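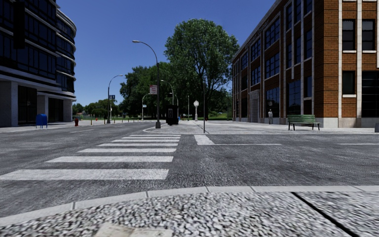

Writing crossing rules for a sidewalk delivery robot in simulation: what do you hold it to?

Posted in Small Robots and Street Testing

Lena Szulc

Hi all! I've been reading this board for ages and finally have something to ask. Three of us at Stullholm are getting a sidewalk delivery robot ready for its first outdoor trial in December, and before it's allowed anywhere near a real curb we're running it through a simulated town. I love this part of the job. You can send the thing across the same street all afternoon and no driver has to wait for it.

The site we're practicing on is a wide intersection with a crosswalk running from our curb over to the opposite corner. There's a modern glass-banded building on the left, a brick one on the right with a bench on the pavement near its corner, and big trees at the back. A few details matter for us: the fire hydrants and the bollards on the left side, the blue mailbox, and the row of street lamps behind the far end of the crosswalk. The paving on our side is pebbly and has joints in it.

Our problem is the rulebook. We have a page of notes called "crossing behavior" that has grown by one line every time somebody had a worry. Some lines are about the robot, some are about the people watching it, and one just says "be careful near trees." I've been told to turn it into something a reviewer from the city could read and agree with.

So, what I'd love to hear from people who've done it:

How do you write a rule for when the robot may leave the curb? We currently have "when clear," and everyone reads it differently.

Do you let it pass on a walk signal alone, or do you ask for something more?

How many clean runs do you want in simulation before moving to a parking lot, and then to a street?

And is there a sensible way to deal with things in the simulator that just aren't like our real street? Our real crossing is in Flirnport and it has cobbles on one side and a tram stop.

I'm happy to share our draft when it's less embarrassing. Thanks so much in advance!

Jayson Layug
Accepted reply

Oh, I'm so glad you asked this before the trial and not after it! I rewrote ours at Callau last year and had more fun than I expected, so settle in.

Start by splitting your page in two. One part is what the robot must do, the other is what the people must do. Mixed lists get skimmed. When we separated ours, the robot part shrank to 11 rules and the people part got longer, and I think that's healthy. Your tree line can go in the people part until someone can say what it means (low branches? shade messing with the cameras? leaves on the ramp?).

Leaving the curb. "When clear" has to become something you can look up in a log. Ours goes like this, and you're welcome to steal the wording:

The robot stops fully at a hold line set back from the curb face.
It stays there until every lane it will cross has been observed without a gap in sensing for 5 seconds.
If any part of a lane is hidden, that lane counts as occupied.
If a vehicle that was yielding starts to move, the robot returns to the hold line or finishes the crossing, whichever path is shorter, and doesn't stop on the road to think about it.
Once off the curb it keeps a steady speed. No bursts.

The third one is my favorite. It makes people go and look at the crossing properly. A booth, a parked van, a pillar or a tree trunk stops being scenery and becomes a thing you have to write down. For each corner we keep a sheet with a simple sketch, the hidden areas shaded in pencil, and the hold line marked. Do it for both directions! The view from your curb tells you very little about the view from the other one. We had a crossing that was easy going out and miserable coming back.

Walk signals. A signal gives permission to start checking. It doesn't do the checking. Write that in so many words, because the person who reads your rules in a year will be in a hurry. If the signal can't be read for any reason (sun, a truck, a dead lamp), treat it as don't walk. Please put some test runs in where the signal is hard to see against a dark background, or in shadow, and see what the robot reports. We wanted it to say "unknown" and for a good while it said "walk" with great confidence.

Clean runs. Here's where I'd gently push back on the idea of one magic number. We did 870 simulated crossings before the parking lot, and what helped was how we spread them. If most of yours are at noon with a blue sky and an empty road, you've mostly repeated one test. Make a table: time of day, traffic, people on foot, one blocked lane, one failed sensor. Fill in the boxes you're scared of first. Then write down what ends the count. With us, any hold line violation sends the count back to zero for that box, and a change to the driving software sends all of them back. It hurts! It also stops people from sneaking in a small fix on the last afternoon.

Things that aren't like your real street. Keep a differences list and have it stapled to the front of the report. Two columns, what the simulator has and what the street has. Cobbles and a tram stop would be the top two lines of yours. Beside each one say how you'll cover it: another scene, a parking lot test, or a rule that says the robot doesn't go there yet. "Doesn't go there yet" is a perfectly good answer and reviewers like it. For the cobbles I'd go straight to a real surface with a person walking next to the robot. Simulated wheels on simulated bumps only get you so far.

Also on the fixed stuff: hydrants, bollards, mailbox, benches. Add a rule that the robot may never wait where it blocks one of these or narrows the way past it. People using wheelchairs and strollers need that width more than your lunch order does. We set our minimum clear width from the local access rules, so get yours from Flirnport's and cite the section number in your document.

Last bit, for the people part. One person holds the stop button and has no other job. No phone, no clipboard, no chatting with the curious. Swap after each hour, write the swap in the log. Anyone on the team can call a stop and doesn't have to defend it until afterward.

I'd really enjoy seeing your draft, embarrassing or not!

Sizwe Mkhize

Agree with most of Jayson's. We use 2 people on the first street runs, one ahead and one behind. Just do it.

Don't let your hold line drift closer to the curb because the robot "sees better" there. Ours crept forward every week.

Also check the curb itself. Does your robot need a ramp? If your sim crossing has a raised curb and your planner goes over it anyway, your wheels in the sim are too forgiving and all your timing is wrong.

Annunziata Sorrentino

I'm coming at it from the reviewing side. I read these documents for a town a bit smaller than yours, and I get excited when a good one lands on my desk, so please take this as cheering you on.

Number your rules and never reuse a number. If rule 7 is dropped, leave it there with the word "withdrawn" next to it. I compare versions, and renumbering costs me a whole morning.

Use "must" for things that will stop a run and "should" for everything else, and say so at the top. I once had a plan from a firm called Friesen with "will," "shall," "must" and "is expected to" all on one page, and we spent a Wednesday meeting on nothing but that.

Put a picture of the crossing next to the rules that apply to it. I can follow "hold line set back from the curb" much faster when I can see the curb. Mark the travel direction with an arrow.

Tell me what the robot does when it gives up. Most plans I see are lovely until the robot is stuck halfway and then they go quiet. Who walks out to it, can one person lift it, which way do they carry it, and what do they wear? I want the phone number printed on the robot to reach a human during all operating hours, and I do call it.

I don't agree with Jayson about stapling the differences list to the front. Put it right behind the rules, with a line on the first page pointing to it. When it comes first I read the rules already knowing what's wrong with them, and I miss things. Matter of taste, maybe.

Lena Szulc

This is wonderful, thank you! I took Jayson's two-part split into the office this morning and we've already moved half the page. Pirmin Nägeli, who wrote the tree line, says he meant wet leaves on the ramp, so it's now a proper rule with a number.

Sizwe, I checked our curb settings because of you. The planner was treating the curb as a gentle slope. Fixing it means starting our count again, and I'm weirdly pleased we found it now.

Annunziata, our give-up section was one sentence long. I'm working on it tonight and will post the draft in this thread once Pirmin has been through it.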